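Tuning grip force on soft objects with the Waltska arm
Part 4 of the shared workshop arm build, by Gregor Ogilvie
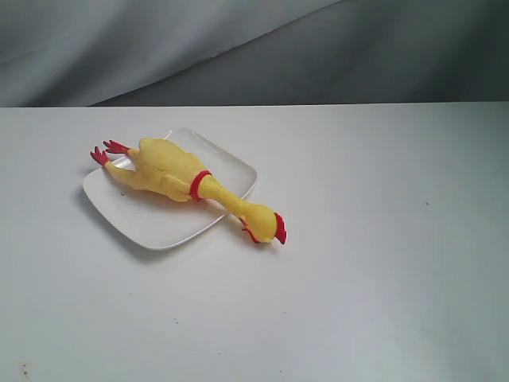
Rubber chicken on the square plate, head and neck over the rim.

By the end of part 3 the arm could pick up a wooden block and put it down within a few millimetres of the target. A block is a forgiving load. It does not squash, and it weighs the same on either side of the jaws. This part covers soft, lopsided objects, using a rubber chicken and a ceramic plate. The work was done on the Farkbridge workshop bench, but any flat, pale surface will do.

What you need

The arm as built in parts 1 to 3, with the current sensor fitted to the jaw servo
A laptop running the Zeleke control script
A rubber toy with a thick body and a thin neck
A plate with a raised rim
Grey cloth for the backdrop
Foam tape, 9 mm wide

Step 1. Set up the background

Hang the cloth behind the table so that it covers everything the camera sees past the far edge. Folds are fine. The colour filter in Zeleke looks for saturated areas and ignores grey and white. If you use a coloured cloth you will have to redo the thresholds from part 2.

Wipe the table first. Small specks are dropped by the minimum area setting, but crumbs and tape scraps can get through.

Step 2. Place the object

Lay the toy on its back, diagonally across the plate, with the feet over one side and the head resting on the table at the other. The filter should return one large yellow region and several red ones. Keep the yellow and discard the red. Tiruwork Beyene tried merging both colours and the computed centre moved toward the feet, far enough for the jaws to close on a leg.

Even with yellow alone, the neck pulls the centre away from the body. Turn on the erode option and raise it one step at a time until the neck disappears from the mask. Use what is left as the grasp target.

Step 3. Pad the jaws

Stick one strip of foam tape on the inside face of each jaw. Trim the ends flush. Re-zero the jaws afterwards, or the script will read the compressed foam as an object.

Step 4. Find the lowest working force

Open grip.cfg and set max_force to 50. The value is a percentage of the servo's current limit. Run the lift routine with the lift height at 84 mm, enough for the hanging neck to clear the rim on our plate. Measure yours.

If the toy slips, go up by 4 and run it again. If the jaws dent the body deeply, go down by the same amount. Put the toy back in the same position between runs. Once you have a value that holds, repeat the lift several times before saving it.

Step 5. Slow the lift

The neck swings when the arm stops suddenly, and the swing can twist the body out of the jaws. Set accel to about half the value used for the block. Bezawit Araya's arm has longer links and needed it lower again.

Faults

Jaws close above the object: the table height is wrong. Repeat the calibration from part 2 with the plate removed, then enter the plate thickness as an offset.

Plate moves during the approach: a jaw tip is touching the rim. Rotate the wrist so the jaws close across the body, at right angles to the neck.

Mask flickers: glare from the glaze. Move the lamp to the side and lock the camera exposure.

The config file and Hamdia Derese's patch for the erode option are in the Hisisska folder on the workshop drive. Part 5 will cover setting the toy back down on the plate.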